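2022-01-06 작업 노트 (시뮬레이션, 정리 과제)

연초부터 또 정리 과제다. 서랍장 위에 있는 물건을 집어서 제자리에 넣기. 사람한테 시키면 하품하면서 할 일인데 우리는 이걸로 작년 July 빌드, 그러니까 7월 빌드 때부터 씨름 중이다ㅎㅎ 오늘은 Pruvero 플래너를 새 설정으로 바꾸고 밤새 2,160번 돌린 로그를 먼저 훑었다. 실패가 몰린 데는 역시 접근 단계. 팔이 가구 쪽으로 크게 돌아 들어오다가 목표물 옆에서 자세를 못 잡고 시간만 쓴다. 흰 서랍장 위의 아날로그 멀티미터 같은 건 각지고 두꺼워서 쉬울 줄 알았는데, 비스듬히 놓이면 손목 각도부터 골치다.

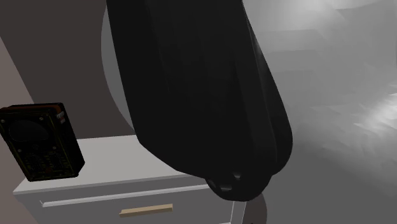 그럼 집안일이나 작업장 잔일을 지금 기계한테 맡길 수 있나?
정해진 자리에서 정해진 물건을 옮기는 정도라면 맡길 만하고, 물건이 매번 바뀌는 정리정돈은 아직 사람이 옆에서 봐줘야 한다.

점심 먹으면서 Oddur Fogh랑 이 얘기를 한참 했다. Oddur는 Ilora 쪽 데모를 보고 와서 꽤 들떠 있었다(수건 개는 거였다는데 한 장에 5분!). 나는 좀 회의적인 편이다. 작업장에서 진짜 아쉬운 건 수건이 아니라 퇴근 전에 공구랑 계측기 제자리에 넣는 일이니까. 그래도 한 장이라도 혼자 갠다니 부럽긴 하더라.

오후에는 접근 속도를 낮추고 손가락을 일찍 벌리게 바꿨다. 전에는 목표 바로 앞에서 벌려서 옆면을 툭 치는 경우가 많았다. 설정 6개를 비교했는데 쓸 만한 건 2개. 나머지는 느려지기만 해서 버렸다. 손목 쪽에서 보면 손가락이 벌어진 간격이 눈에 바로 들어와서 숫자만 볼 때보다 훨씬 낫다. 진작 이렇게 볼걸! 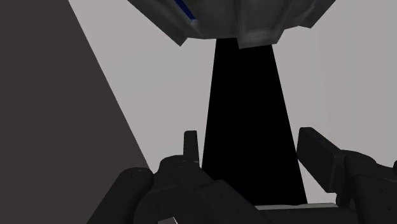 손가락 벌린 상태, 잡은 물건 없음.

충돌 여유값은 그대로 뒀다. Oddur는 더 줄이자는데 서랍 손잡이 근처가 불안해서 일단 보류. Ragnarsson 쪽에서 보내준다던 마찰 계수 표가 아직 안 왔다. 그거 없이는 미끄러지는 문제를 플래너 탓인지 접촉 모델 탓인지 가를 수가 없다.

할 일
- 남긴 설정으로 밤새 다시 돌리기
- 멀티미터 기울기 범위 넓혀서 따로 한 세트
- 서랍 닫기는 다음 주에 (손잡이 당기는 것부터 되고 나서)
- Ovau 로그 뷰어가 긴 기록에서 자꾸 멈춤, Oddur한테 물어보기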